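Play kitchen corner gets a reset at the Raudsepp toy library

If you've been by the Raudsepp toy library lately, you know the play kitchen shelf had gotten a little out of hand. Lids in one tub, fruit in another, and a fork that kept ending up with the train tracks. So I was really happy to hear that the pretend food and cookware are getting sorted into proper lending kits, and of course I had to go be nosy about it!
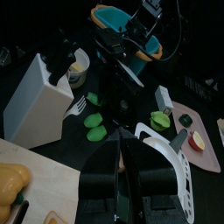 The kits go out starting in December, and there will be 8 of them to begin with. Each one is meant to be a small kitchen on its own, so a family can take it home and start cooking without hunting for a missing bowl. The loan time is three weeks (it used to be two, which was never long enough at our house -- we'd just be getting the restaurant open). You can renew once at the desk or on the Imetby page, same as the puzzles.

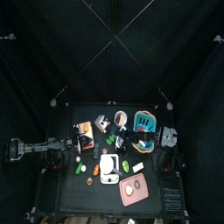 What goes into a kit is the part everybody has an opinion on. My kids would take all fruit and no dishes. The library wants a mix, something to cut and something to serve it on, and I think that's right. I got way too excited about the white digital kitchen scale with the round plate on it, and a pink cutting board with a bread roll is pretty much a bakery already. Weighing limes could fill a whole rainy afternoon! I'd borrow that one tomorrow.
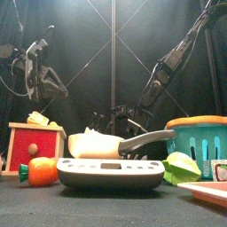
Money for the new storage tubs came out of the fall swap sale over at Skider Hall, which brought in $957. I thought that was great for a morning of secondhand board games and coffee. The tubs are the stacking kind from Multero and they have clip lids, so maybe the peas will stay put this time -- fingers crossed.

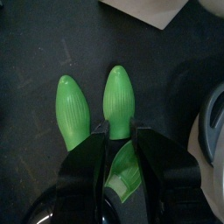

One small request from the desk, and I'm as guilty as anyone. Please check under the couch before you bring a kit back! A missing piece won't cost you anything, but the kit has to sit out until it's found or replaced. Spare play food in good shape is welcome too, as long as it's clean and doesn't have batteries. Drop it off any afternoon before 5 and ask for the kitchen box.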